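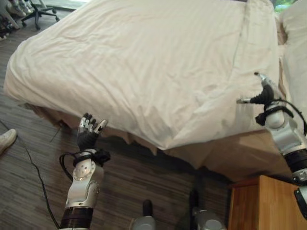
Call for participants: working group on safe practice for household robots

Diltance is looking for people to join a working group on the use of two-armed robots in bedrooms and other furnished rooms. The group will revise our good practice guide, known as Stan, and prepare a second edition. Meetings are held at our office in Zekivport, with a remote link for those who cannot travel. Practical days take place at our test rooms in Kerkach.

What the guide covers

The first edition of Stan was written for people who run robots around beds, wardrobes, tables and soft furnishings. It deals with setting up the room, where people may stand, who holds the stop button, how cloth should be gripped and released, and what has to be written down at the end of a session. It does not cover lifting or moving people, and the second edition will not either.

During the public comment period we received 1,094 comments. Many were repeats or small corrections to wording, and these have been dealt with by the office. That leaves 266 which need to be discussed by people who know the work. Most of them fall under these headings:

Cables on the floor and at the wrist
Distance between the operator and the arms
Gripping bedding near the edge of a mattress
Releasing cloth when the robot is stopped part way through a task
Footwear and loose clothing
Cameras in private rooms
Session records and near-miss reports

The section on bedding is the one most likely to change. The present text says that a robot should not pull on cloth "beyond the force needed to move it". Operators have told us that this is hard to apply to a heavy duvet, where the force needed changes as more of it comes off the bed. We want wording that can be checked in an ordinary room with ordinary equipment.

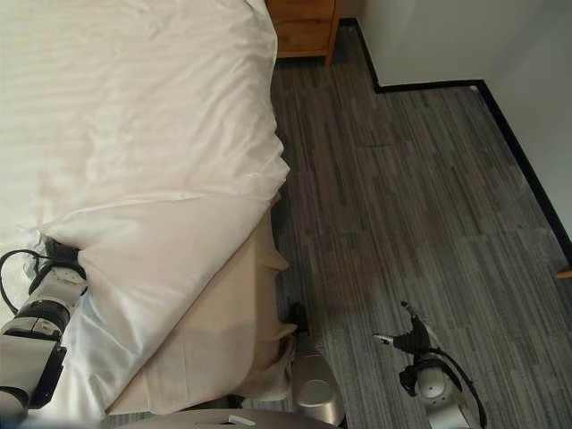
The stop procedure also needs work. If both grippers open at once, the bedding can drop onto the arms or the base. If they stay closed, somebody has to free the cloth by hand while standing close to the machine. The first edition leaves the choice to the site. Several respondents asked for a fixed rule and others asked for it to be left alone, so the group will have to settle it.

Who we are looking for

There are 10 places. We would like to fill them with a mix of the following:

Robot operators and teleoperators with recent experience in furnished rooms
Housekeeping staff from hotels, hostels or residential homes
Health and safety officers
Engineers who work on grippers, hands or wrist cabling
People with experience of writing or editing workplace rules

You do not need a degree or previous experience of standards work. You do need to be able to read a draft closely and send comments back on time. Housekeeping staff were not well represented last time and we would be glad to hear from them. Applicants must be over 18.

If your employer makes or sells robots you may still apply, but you must declare this on the form. No employer may hold more than one place.

What is involved

The group will meet once a month, for 2 hours in the evening. Draft sections are sent out a week beforehand and comments should reach the office the day before the meeting. There will also be practical days in Kerkach, when proposed rules are tried out with a robot and a made-up bed. Members are asked to come to at least one of these.

On practical days, members must:

Wear flat closed shoes
Complete the site induction before entering the test room
Keep outside the marked working area while the arms are powered
Leave phones and bags in the lockers
Follow the session lead's instructions, including any instruction to leave the room

Video is recorded in the test rooms, from the head and wrist cameras as well as from the room itself. Recordings are used by the working group and are not published without consent. If you would prefer not to appear in them, put this on the form and you can watch from the next room.
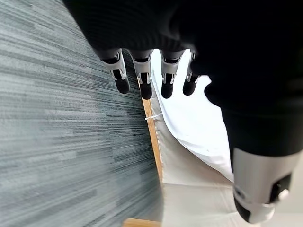 Wrist camera view with the hand above white material.

Payment and expenses

Members are paid a flat fee for each meeting attended and a day rate for practical days. Standard class travel is refunded on production of receipts. Lunch is provided in Kerkach. The test rooms are on the ground floor and have step-free access. Please tell us about any other access needs when you apply.

How to apply

Ask the Diltance office for the application form, quoting "Stan second edition". Send it back with a short statement, no longer than one page, saying what work you do and which of the headings listed earlier you would like to work on. A CV is not required. Applications from job-share pairs are accepted; please send one form between you.

We will reply to everyone who applies. Applicants who are not given a place can ask to be added to the readers' list, and will be sent the full draft before it is approved.

Notice posted 2023-11-05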